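Setting up the laundry cell again after the move

Mar 31, 2022

We moved the two-arm laundry cell to the new room at Mernell, and I spent most of the time since then getting it back to where it was.
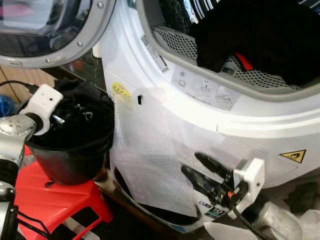
The first job was the wrist cables. Both had been tied too short for the new base positions, and the left one pulled tight whenever the arm turned out to the side. I cut all the ties, ran the arms by hand through their full reach, and put new ties on with more slack. It took 32 ties and most of an afternoon.

Next came the bucket grip. The left gripper has to hold the rim while the other arm works, and a full bucket sags if the force is set low. I raised it in small steps until the rim stopped sliding. Jiahui Fan wanted to go higher. I left it there, as we have already cracked one bucket.

The washer position has to be taught again any time the machine shifts. We use 6 points, and I do the door opening last. Gareth Sugden wrote the routine for this and it still works fine, although the prompts come up in the wrong order. I have written the right order on a card by the keyboard.

Finger pads get changed every 4,000 grasps. The right hand was close to that, so I did it early. Clean the old glue off with alcohol before the new pads go on, and let them sit overnight. I skipped the wait back in October and had to do the whole thing over.

Still on the list: the left elbow makes a faint click at low speed. Shiuli Liyanage thinks it is a cover screw. I will take the cover off next and check, then run 50 cycles at half speed before anyone turns it up.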